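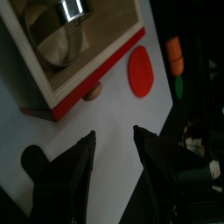 Let Kids Keep the Odd Pieces

Posted May 24, 2021 by Teresa Horgan

My sister-in-law wants to throw out every toy in her house that has lost its other parts. She has given herself until September, when the younger one starts preschool. The puzzle with the missing corner goes. The stacking rings without a post go. So does a shoebox full of pegs, knobs, beads and flat painted shapes that came from sets she can no longer name.

I think she should keep the shoebox.

I ran a home daycare for 11 years, never with more than 4 children at a time, and I bought a lot of toys in those years. Some were expensive. The catalogs sell them by what they teach. One box is for sorting, another is for counting, another is for matching colors. Each comes with a card that tells the adult what is supposed to happen. Children do the thing on the card for a few days and then they carry the pieces off and use them for something else. A wooden ball becomes an egg, or a meatball, or a baby. A tray is a bed or a parking lot. A metal mixing bowl from the kitchen gets more use than either of them and makes a better noise.

For a long time I fought this. I spent my evenings on the floor putting pieces back in the right boxes, and I got short with kids who mixed them up. Then we moved, and a carton of sets got packed in a hurry with everything dumped together. I never did sort it out. The children played with that carton more than they had played with any of the sets.

Parents tell me a full set teaches order, and that a child should learn to put things back where they belong. I agree about putting things back. But "back" can be one bin. A three-year-old can manage one bin. Asking her to sort six kinds of parts into six boxes before lunch mostly means the adult does it, and is annoyed.

The other argument I hear is about money. Dagim Mersha, whose two boys came to me, once spent most of a weekend looking for a replacement piece because he thought the set was worthless without it. I understood him. It had been a present from his mother. His boys had already put a bottle cap in its place and were getting along fine.

There are limits. Anything small enough to choke on has to go if there is a baby in the house, and so does anything splintered or with paint coming off. Read the age on the box while you still have the box. Memory games and most board games do need their parts, and I would give those up once the parts are gone.

I would also say something to the people who run donation shops. The one near me, on Nusel Street, won't take a toy unless it is complete. I know why they do it, they get a lot of junk. But a clean bag of mixed wooden blocks and shapes for a couple of dollars would sell. I would have bought one every month. I asked them twice and was told it made the shelves look messy.

My sister-in-law says the shoebox makes her house look messy too, and she is right about that. It's her house. I have offered to take it off her hands and keep it in my hall closet, where her girls can get at it when they visit. So far she hasn't said yes, but the box was still under the couch last time I was there.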